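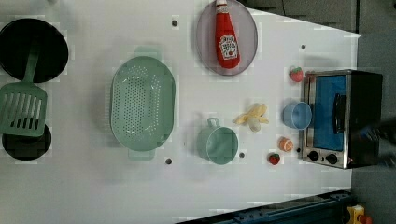 *3 min read · 1087 views*

**Play kitchen counter: leave the food out or bin everything at night?**

**droptheladle** · 24th October · 306 posts

ok quick one before pickup. We run the pretend play corner at the Westby drop-in and I can't settle how the counter should look when the kids walk in. Right now it's the stuff laid out flat. Colander, spatula across the burners, the little saucepan, ketchup on its plate, fruit over by the toaster oven. Looks nice for maybe one song. Then it's soup. Everything is soup.

My co-lead wants it ALL in a bin at close, lid on, kids pull what they want. I say an empty counter is boring and they dump the bin anyway. Who does what? Ages are mostly 2 to 4, oldest is just five.

Also the banana. Yellow, fans out, sheds all over the place. Do I keep it

---

**mrs_pocket**

Out. Always out. A counter with a pan on it says cook something. A bin says dump me.

Set it up like a real kitchen tho, you've got the saucepan way off from the burners. Pan goes ON the burner. Spatula next to it. They copy what they see.

---

**tinytable_lorville**

Disagree with pocket, sorry. We left it out for a year in Lorville and every morning started with two kids on the same ketchup bottle. Switched to bins, one for dishes one for food, and the grabbing calmed down a lot. They pick one thing, go cook, come back. Takes a couple weeks of nagging to get there.

Keep the banana!! peeling is good for little hands

---

**droptheladle**

@mrs_pocket fair on the pan. The spatula takes up both burners too, so nowhere to put it if they wanted to. Didnt even see that till you said it. 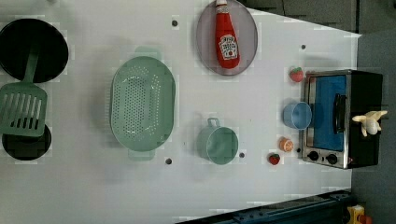

*The counter. Spatula on the burners, colander, pot, ketchup.*

So if I move the spatula off, where does it go? No hooks on ours. Colander? It's oval and pretty big, could hold it with the fruit, but then the colander is a bin and we're back to my co-lead's plan lol

---

**mrs_pocket**

Colander as fruit bowl is fine. I do that at home with real apples. Spatula flat along the back edge, handle pointing at whoever's cooking. Done.

---

**K. Amano**

Kumiko Amano here, I had the toddler room at Semwal Street before I went part time. Neither of you is wrong but it depends how many kids are at the counter at once. Two or three kids, leave it out. More than that and everything on top gets swept to the floor by elbows, and then you are the one crawling under the shelf for the strawberry.

What I did: half out. One pan, one tool, one plate, one food. The rest in a low open basket on the floor where they can see in. No lid. Lids are where fingers get pinched and arguments start.

Every week swap what's out. The ketchup is always the favorite, so give it a rest now and then and the cup and the orange slice get a turn.

---

**tinytable_lorville**

Lids are NOT the problem, cheap lids are. Ours is a Droston 24 quart, soft lid, never pinched anybody.

---

**K. Amano**

I've had the Droston. The lid was a hat within a day.

---

**tinytable_lorville**

ok yes it is also a hat at our place

---

**biscuit_dad**

Parent not a teacher, ignore if you want. We tried tracing outlines of each thing on shelf paper so my daughter could match them up at cleanup. Pan shape, plate shape, cup shape. She loved it. Her brother peeled the paper off in strips and "cooked" it.

Would do again on thicker paper. Might work on a white counter, you could tape right on top?

---

**droptheladle**

oh I like outlines. The pot and the colander would be easy, they've both got handles sticking out so the shape is obvious. Strawberries no. I'm not tracing strawberries.

Tape on white leaves gunk though, ask me how I know. Could do it with a big sheet of card and lift the whole thing off for wipedown. Tried a looser spread in the meantime, greens in the middle, fruit over to one side: 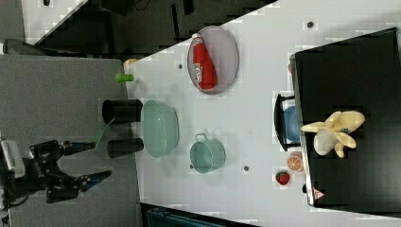

and I think the fruit wants to live together. If I say "fruit goes home" they get it, even the little ones. "Put the orange by the oven" just gets me a blank look. Pans in one spot, fruit in another, ketchup by itself like a celebrity.

Might do two cards. One for pans, one for food. Co-lead gets her basket underneath for the extra bits, no lid (thank you Kumiko)

---

**mrs_pocket**

Two cards is good. Don't put words on them, just the shapes. And I'd still put the pan on the burner. I will die on this burner

---

**tinytable_lorville**

Words are fine for the older ones! A five year old can read POT. Put the word small in the corner, does no harm.

---

**mrs_pocket**

It does clutter it up. But your room, your card.

---

**biscuit_dad**

How do you clean this stuff btw? Ours goes in the top rack and one cup came out shaped like a bean

---

**K. Amano**

Warm soapy water in a dishpan, air dry on a towel overnight. Colander last, use an old toothbrush on the holes or playdough sets up in there. Anything with a paper label I only wipe with a damp cloth. No top rack for thin plastic, you found out.

Let the children wash it. Ten minutes, big aprons, towels on the floor. Best activity of the week and the dishes are half clean by the end of it.

---

**droptheladle**

stealing the dish washing. So for now:

- spatula off the burners, pan on
- colander = fruit bowl, maybe. trying it
- two cards w/ outlines, no words to start
- open basket below
- banana stays, on probation

Co-lead has seen the list and says "fine but I want the lid." so we're still talking about the lid. Will post in October again if the cards survive, got to run, they're letting out

---

**tinytable_lorville**

team lid 🙋 tell her hi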